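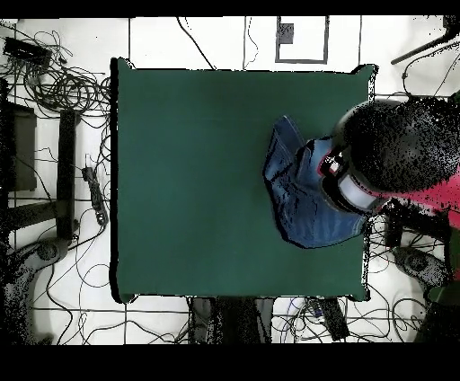
Denim on the folding table, with the gripper at the right-hand side of the heap.

Category: Project updates
6 min read

Progress report to the Pugh fund, November
Garment handling strand, Jekatstead workshop
Prepared by Myrtle Tran, with corrections from Anil Pillai, some of them accepted

1. Where we are

The grant pays for 3,000 usable demonstrations of a robot arm picking up, spreading and folding ordinary clothes. At the time of writing we have 1,000 that we would be happy to train on, and a further 370 that we have kept but would not show to visitors. The plan said we would be further along by now. The plan was written before any of us had tried to find the waistband on a pair of jeans by remote control.

A demonstration, for the purposes of the count, is one go at one garment from heap to finish, steered by a person and saved with its camera views and joint readings. It counts if the garment ends up folded, or if it ends up badly folded in a way the operator then puts right. Gonzalo argued hard for the second kind and he has been proved correct. The model trained only on tidy runs had no idea what to do after a mistake, and it made a great many.

2. What we have been collecting

Towels are finished. T-shirts are nearly finished. Denim is where the hours go. It is stiff in one direction and sulky in the other, the seams catch, and a leg that has tucked itself under the heap looks from overhead very much like a leg that hasn't. We drop each garment afresh before every run so that no two heaps match. For the first fortnight we were dropping them all from the same height and facing the same way, which gave us a very thorough record of one heap. Those runs are among the 370.

The overhead view remains the one the model leans on most. We tried leaving it out for a batch of trousers, as your reviewer suggested, and the results were poor enough that we have put it back and would like to say no more until the numbers are written up properly.

We settled on the dark green cloth as a table cover after a pale one gave the camera trouble with white shirts. Dark green gives it some trouble with dark green shirts. We own one of those, and it has been excused.

3. People

Jagadeesh Devadiga and Gonzalo Urquijo are doing most of the steering. An operator is good for 12 clean denim runs in a session, after which the error rate climbs and so does the language. We had budgeted on double that. Sessions now stop at 12 whether or not the operator feels fine, as operators always feel fine.

Murali Kartha reviews the recordings and marks where each stage begins and ends: approach, grasp, lift, spread, fold. He has asked me to report that "grasp" is not a stage if the gripper comes away with nothing in it, and that the written guidance now says so in two places. He also found that our two operators fold trousers in different orders. We discussed whether to pick one. We have kept both and labelled them, on the grounds that the world contains both sorts of people, though Jagadeesh regards this as a temporary arrangement.

4. Equipment and software

The annotation tool, Fonik, is behaving better since the update. It no longer loses the last label in a file. It did lose the last label in every file for most of a month, and Murali's time putting them back is the largest unplanned item in the spending table.

Gripper pads are wearing faster on denim than on towelling. We have gone through the spares bought for the whole project and ordered more from Hurance, who were quick about it and slightly too pleased. Worn pads matter for the data as well as the budget: a slipping grip teaches the model to squeeze harder than it should. Pads are now changed on a schedule, and the change is noted in the log for that session.

Cable tidying was listed as an action in the last report. It is listed again in this one.

5. Early results

We trained a first model on what we had when we reached the halfway mark for T-shirts. On towels it does well. On T-shirts it does well if the shirt lands collar up, and otherwise folds something that is roughly the right size. On jeans it approaches with confidence, takes hold of whatever is nearest and lifts, then appears to reconsider. I would call that promising. Anil would call it Tuesday's model, his name for anything he expects to replace shortly.

6. What we are asking for

We would like to move the end date for denim back by one quarter, with no change to the total. The money saved on towels, where we finished early, covers the extra operator sessions. We would also like to swap the planned work on bed linen for more trousers. A fitted sheet defeated three adults during the trial and we did not feel able to demonstrate it to a machine.

Before the next report we will have finished T-shirts, retrained on the mixed set, and bought a second batch of jeans in other sizes. Receipts will follow. Anil has the spending table and will send it separately once he and I agree about the pads.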